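Dimanche 12 juin 2022

Quelle belle journée ! J'ai la tête pleine de tissu bleu et je suis ravie. Je m'étais promis d'attaquer enfin le linge — tout le linge, y compris ce qui dormait au fond du sac Fadico depuis février — et j'ai décidé de m'installer dans la chambre, sur le grand lit, au lieu de me battre comme d'habitude avec le coin de table de la cuisine. Mais pourquoi ne l'ai-je pas fait plus tôt ? Le lit est large, il est à la bonne hauteur si je me mets à genoux au bord, et le drap clair fait ressortir tout ce qui est bleu.
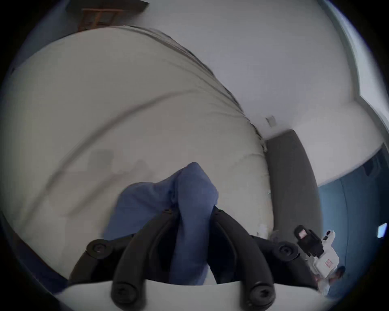

Il faut dire que j'ai un faible pour le bleu. J'ai commencé par secouer chaque pièce bien fort avant de la poser, le truc de Lieselotte, et ça change tout : les gros plis s'en vont presque seuls et il ne reste qu'à lisser du plat de la main. Ensuite les bords. Je cherche l'ourlet, je le suis avec deux doigts jusqu'au coin, et seulement après je plie. Avant, je pliais au hasard et je recommençais trois fois (d'où les piles penchées de mon armoire, que Thierry appelle « la tour de Pise » depuis des années).

J'ai relu ma page de février, celle où je jurais que plier était du temps perdu. Quelle drôle d'idée ! J'ai mis un disque, j'ai ouvert la fenêtre du couloir, et les gestes sont venus tout seuls. 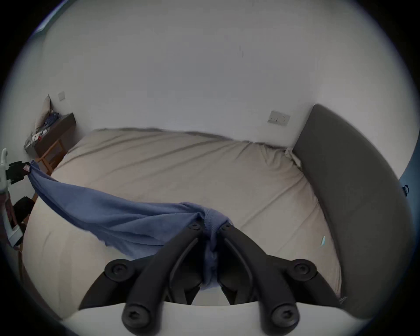

Pour les pièces longues, j'ai compris une chose aujourd'hui : il faut les étirer tout de suite dans le sens de la longueur, sinon elles vrillent et on ne sait plus où est l'endroit. Je repère l'étiquette, je la mets toujours du même côté, et hop, en deux, puis encore en deux. Les 20 premières minutes ont été laborieuses, puis j'ai pris le rythme. J'étais si contente que j'ai déplié une pile déjà faite pour la refaire mieux !

Vers midi, pause : un bol de riz, un thé, et un coup de fil à Nantana, qui roule ses affaires au lieu de les plier et n'en démord pas. Je veux bien essayer pour les valises. Pour l'armoire, non, je tiens à mes rectangles.
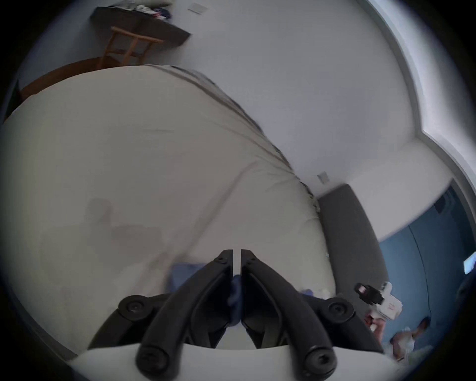

L'après-midi, je me suis occupée du drap-housse. Ah, le drap-housse ! Il fronce toujours du côté du mur, et comme je m'appuie dessus pour plier, il se ride à mesure. J'ai retendu les coins, lissé vers la tête de lit grise, et cinq minutes après c'était à refaire. Tant pis, j'aime bien ces grands plis en diagonale, ils prouvent que le lit sert à quelque chose dans la journée. Il faudra quand même que je regarde les attaches Gasutar dont Rungnapa me parle tant.

J'ai raconté tout ça le soir au téléphone, avec beaucoup trop de détails sur les ourlets.

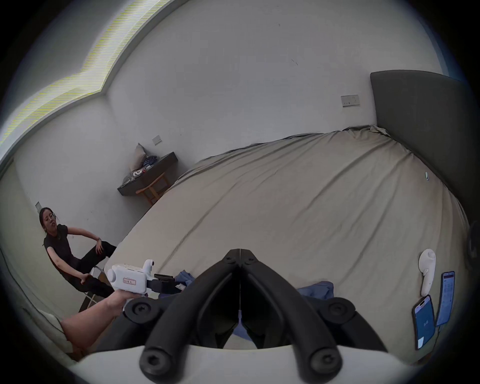
Nipon trouve que je m'arrête en chemin : d'après lui, une pile se range debout, comme des livres, sinon on démolit tout pour attraper celle du dessous. Il l'a fait chez lui dans deux tiroirs et il ne reviendrait en arrière pour rien au monde. Il m'a aussi conseillé de plier plus petit, en trois dans la largeur, et de commencer par le tiroir du bas.

Debout, comme des livres ! J'ai filé essayer avec quatre serviettes et elles tiennent. Demain je vide le tiroir du bas, et je demande à Thierry où il a mis le carton pour les séparations.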